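Got the Wekix tuner working Thursday night and finally heard Luncombe on 80 meters, weak but all there. Graça Pacheco says my ground is lousy and she's probably right (17 radials, 2 of them under the driveway!).

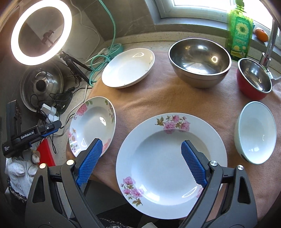

The long wire is next. I want it out the kitchen window side and up to the maple, so I've been pacing that off between chores. Dishes are on the pink-tan cloth, flowered plate and all, and my logbook got bumped to the den. Contact 1637 is in there somewhere.
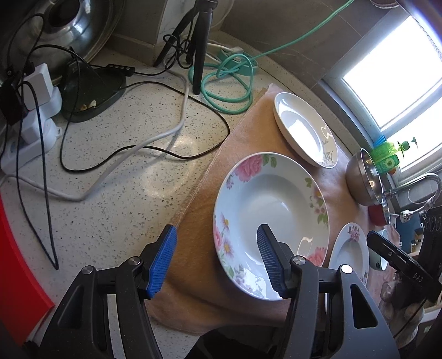
Floral pasta bowl on the towel

Anyway, listen for me Thursday, low power, straight key.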